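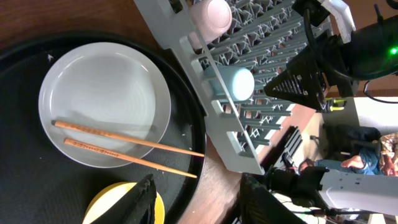 4.2 Storage and the Daily Use of the Table

Most writing on the small urban kitchen treats storage as a question of volume. Guides for builders give the depth of a shelf or the width of a cabinet, and later studies have largely kept to these measures. The interviews carried out for the present study suggest that tenants think about storage in a different way. When asked where they kept their dishes, they spoke first of the times of day at which the dishes were needed, and only later of cabinets or shelves.

The Kolev apartments are well suited to this inquiry. The building was completed in 1930 with kitchens meant for cooking alone, and meals were to be taken in the adjoining room. Plans held in the Bosach collection show one built-in cabinet per kitchen and no space for a table. By the time of the first major repairs, the wall between the two rooms had been removed in many units, and the table had become the main work surface of the household. The cabinet was seldom enlarged when this was done.

Tenants responded by leaving a part of their tableware out between meals. Nazari, in his earlier survey of the Dakach district, called this group of objects the "standing set" and recorded it by household size. We adopt his term but apply it more narrowly, to items that remain within reach of the table from one meal to the next. Trays, storage containers and drying racks are included where tenants named them as part of the set. Cooking pots are left out, as they were nearly always returned to the stove.
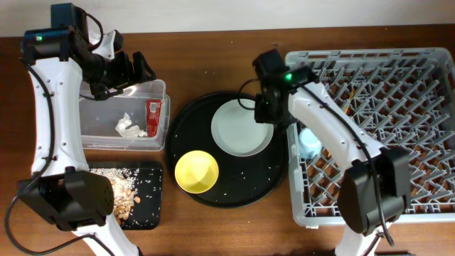 Figure 3. Wooden tabletop with a clear plastic storage container.

Two patterns appear in the interviews. In the first, the table is cleared after each meal and the standing set is moved to a counter or windowsill. Tenants who worked at the table during the day, whether at sewing, schoolwork or household accounts, generally followed this pattern. In the second, the set stays on the table and other work is fitted in beside it. This was more common among older tenants living alone, several of whom said that putting everything away and taking it out again was the part of the meal they liked least.

The drying rack holds an uncertain place in both patterns. Tenants described it as a tool for washing up, yet many also used it as a shelf and took plates from it directly at the next meal.

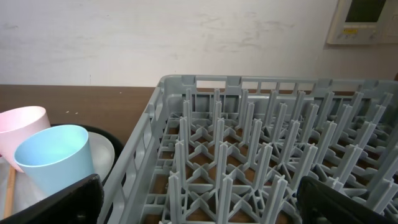 Among these households the cabinet was used mainly for items kept for guests, and some tenants could not say with confidence what was on its upper shelf. The same finding was reported in the Ceritz study of converted row houses, although the kitchens there were larger and had been fitted with new cabinets during conversion.

It follows that cabinet volume alone is a poor guide to how well a kitchen serves its users. A record of the standing set, taken at 3 and again at 6 in the afternoon, gave a fuller account of the space in use than the plans did. The limits of this method, particularly in households with young children, are considered in Section 4.3.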